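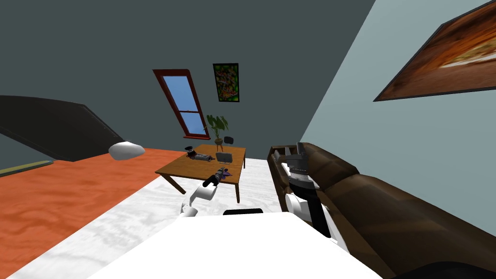
Hanging a framed picture on a plasterboard wall

Applies to: single-skin plasterboard on timber or metal studs, frames up to 10 kg. Solid brick and old lath walls are covered on a separate page.

Tools and parts
Stud detector
Spirit level
Tape measure and pencil
Cross-head screwdriver
Drill with bits to suit the fixing
2 hollow-wall anchors, Nalden pattern or similar
2 D-rings and picture cord, if not already fitted

Step 1. Weigh the frame
Stand on bathroom scales with the frame, then without it, and take the difference. Glass accounts for most of the weight in larger frames. Check the figure against the rating printed on the anchor packet, and use the rating for plasterboard, as the one for masonry is higher.

Step 2. Set the height
Mark the wall where the centre of the picture will sit. Over a sofa, leave a gap between the top of the backrest and the bottom of the frame so that heads do not touch the glass. If there is a window on the same wall, decide now whether the frame lines up with its top edge or its middle.
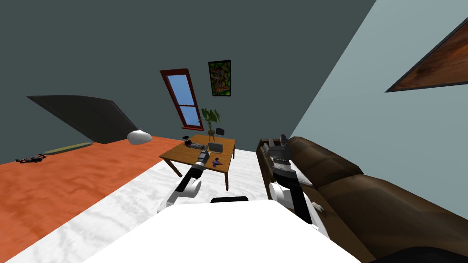

Window and framed picture on the same wall, with a larger frame on the wall next to it.

Step 3. Find the fixing points
Pull the cord up at two points, as if it were hanging on both fixings. Measure from there to the top of the frame. Transfer this distance to the wall, below the line for the top edge. On a frame 70 cm wide, a spacing of 31 cm between fixings works well. Check both marks with the level.

Step 4. Check for cables and pipes
Run the detector over both marks in cable mode. Do not drill directly above or below a socket or switch.

Step 5. Fit the anchors
Drill at low speed without hammer action. Push the anchor in until the collar is flush, then drive the screw until it grips. Leave enough of the head showing to take the cord. Fandale anchors need a setting tool; the Nalden type does not.

Step 6. Hang and level
Lower the cord over both screws. Rest the level on the top edge and slide the frame sideways until it reads true. Stick a felt pad to each bottom corner.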